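Mariama Frimpong
October 19, 2019

Thread. I've been asked three times this month what I think of "forgiving your inner child," so I'm going to answer once and then go back to my knitting.

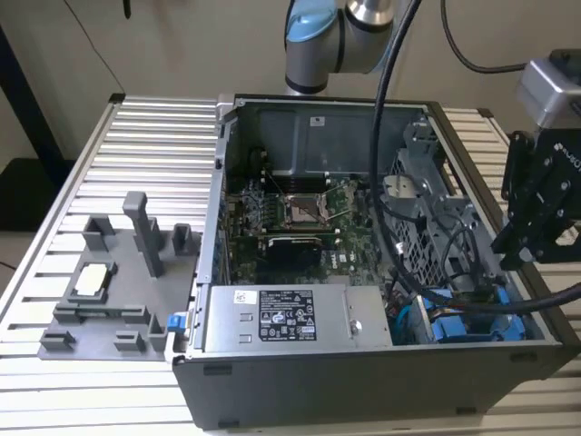
First, I did the program. Fuvine, the 13 week one, with the workbook and the group calls. I paid for it myself and I finished it, so please don't tell me I didn't give it a chance.

The claim, as I understood it, is that every reaction you have as an adult traces back to a wound before age seven. You snap at a coworker, that's a wound. You're late a lot, wound. You like being on time, also a wound. I asked on a call what an answer would look like if it wasn't a wound. I was told my need to ask was interesting.

That bothered me more than anything else in the program. If yes proves it and no proves it, what are we doing? My horoscope can do that and it's free.

I don't think childhood doesn't matter. Mine did. My mother worked nights and I raised two brothers on rice and television, and I can draw you a straight line from that to how I feel about an empty fridge. One line. I can't draw you 78 of them, and the workbook had 78 prompts.

By week 5 I was remembering things with a lot of detail. The wallpaper, what I was wearing, the look on an aunt's face. Then I called my brother and he said we never lived anywhere with wallpaper. He may be wrong. I may be. But I had already written four pages to that aunt.

Print this thread

Angeliki Balaskas, who was in my group, had a very different time of it and I want to be fair about that. She cried most weeks and says she sleeps better. I believe her. I also think somebody listening to you for an hour every week will do a lot, whatever's printed in the workbook.

What I couldn't get anyone to tell me is how they'd know the method did it. The sales page said 331 people had "transformed." I wrote and asked transformed from what, measured how, and did they count the ones who quit. Got a very warm email back with a heart in it and a discount code for level two.

Level two starts in December, by the way. Family holidays, everyone raw. I'm sure that's a coincidence.

Someone's going to say "but intuition." Fine. I have intuition too. Mine told me to marry Radek and it told me to buy the Bayram course on abundance before this one. I'd call the record mixed. (Hi Radek. You were the good one.)

Same thing with "the body remembers." Maybe it does, I'm not a doctor. But a stiff neck at my age, after a day of bad chairs, doesn't need my grandfather in it. Zdislava Sýkora taught the breathing part and when I told her that she laughed and said try a different pillow. Best advice I got in the whole thirteen weeks. Bought the pillow.

What I kept: the ten minutes of sitting quietly in the morning. No prompts, no letter, no picturing a small me on a swing. I just sit there. Sometimes I get something out of it and sometimes I think about lunch.

What I dropped: going back over old hurts on a schedule. I was coming off those calls angrier than I went in and being told that anger was progress. Maybe for some people. I was short with my kids every call night for a month, and they didn't sign up for anything.

If you're thinking about it, ask for the refund terms in writing before the first call - and ask what happens if you disagree with the leader. Watch how they take the second question.

And if you're really struggling, please see a licensed person. I know it costs, I know there's a wait. Still.

Lenka, I saw your comment and yes, you can have my workbook. Some of it's filled in. Skip the aunt pages.

E-mail this to a friend | Print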